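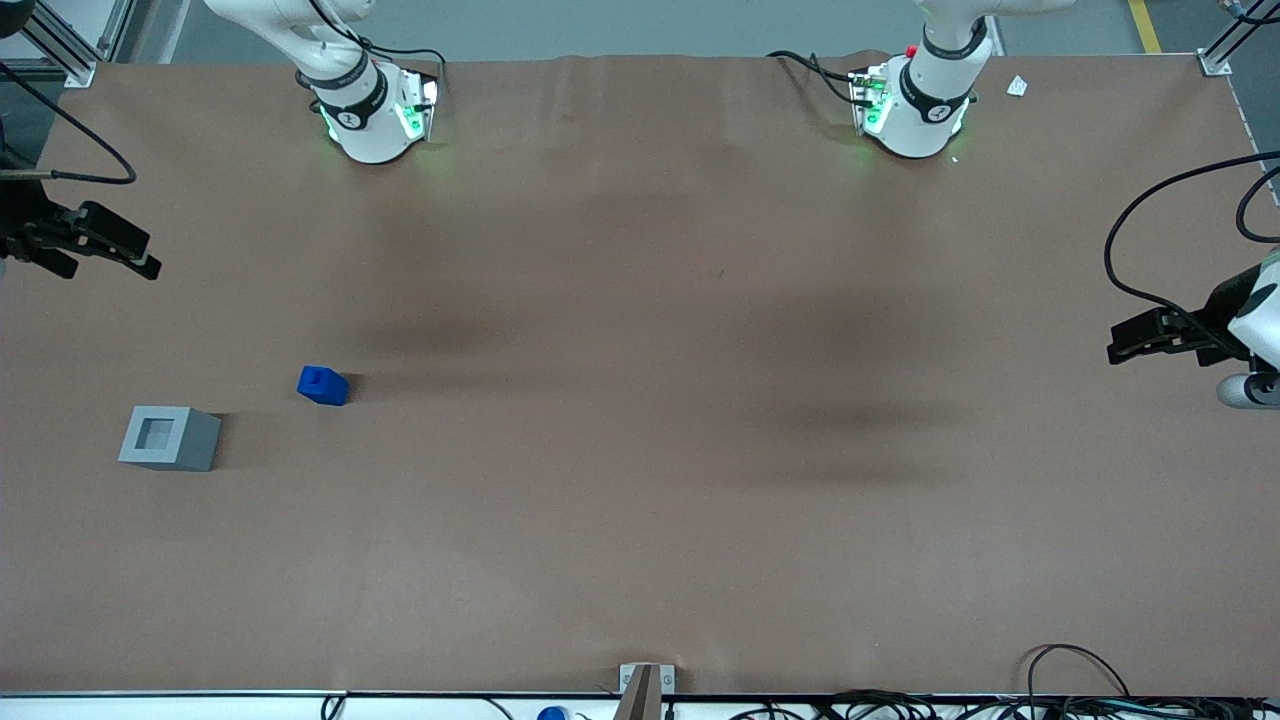 **ABOUT US / Equipment Planning**

# Hello from Trultthorpe

We help small shops, schools and labs decide what automation to buy, when to buy it, and (more often than people expect from a firm like ours) what to leave in the catalog for another year. We don't build robots and we don't take a commission from anyone who does. Our customers pay us for our time, we sit down with them over their floor plan and their budget, and by the end there is a written plan they can take to whoever signs the checks.

Rhonda Cloutier started Trultthorpe after many years on the purchasing side of a packaging company called Drurkamitz, where she signed for a good deal of machinery and got to see which of it was still earning its keep a few years on. She is fond of saying that the price of the arm is the easy number. The harder ones are the table it bolts to, the fingers on the end of it, the cabling, the training hours, the spare parts, and the afternoons your best technician will spend with it before it does a useful day's work. Those are the lines we love to talk about, and if you call on the right afternoon Rhonda will happily talk about them until dinner!

## How we work with you

Most projects begin with a visit. We like to walk the room, measure the doorways, look at the floor and the power, and hear from the people who will be standing next to the equipment all day. Then we write up a first budget, with a low version and a high version side by side, and we go through it with you line by line.

After that comes the part we care about most, a bench trial. Before you commit to a full cell we try to get your task, or something close to it, onto a table with two arms and a handful of simple parts. Plain shapes are a fine place to start. A block and an open-topped box will raise plenty of good planning questions about reach, spacing, grip and where the cables ought to run, and they cost next to nothing to replace. We cover the table with brown paper for a lot of this work, so please put a roll or two on your supply list.

Olaia Barroso runs our trials. She came to us from teaching, and she still writes everything up so that a person who has never touched a robot can follow it. Her trial notes go into your file along with the quotes, and many customers tell us they reread the notes more often than the quotes.
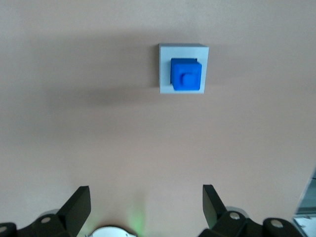 *Trultthorpe Planning Guide, page 2*

## What goes in the budget

Our planning guide is free to anybody who asks, and the page customers copy most is the one on grippers and fixtures. A pair of plain parallel fingers will handle a cube with a small knob on its face, and for a good many jobs that kind of hand is all you need to pay for in the first year. If your parts are soft, slippery or oddly shaped, we set aside money for custom fingers and for the time it takes to try more than one design.

We also ask every customer to think about:

- Cameras, mounts and spares for both
- Cable runs, with slack for the full reach of each arm
- Base plates, blocks and other practice pieces, bought or printed
- Table frames and floor marking
- Staff hours for setup, written down as a real cost
- A second round of everything small, to be ordered in the spring

That last one comes from experience. At Thaler, a family-run parts maker we have worked with since our early days, the first plan left out the small stuff altogether and the line sat waiting on connectors. They have been very gracious about it, and the story now gets told at the start of every kickoff meeting.

## Who we work with

We have now written almost 100 plans. Some were for a single arm in a high school shop, and the largest was the Nivgate training center, where we helped spread the purchases over 2 budget years so that the instructors could learn on one station before the rest arrived. We enjoy the little projects every bit as much as the big ones, and we price them so that a school can say yes.

## Come and talk to us

Our budget calendar fills up in April, when the schools are all planning at once, so an early note is a kindness to everyone. Mornings before 10 are best for phone calls. Ask for Rhonda if your question is about money and for Olaia if it's about the bench, and if you aren't sure which it is, either of them will be glad to hear from you.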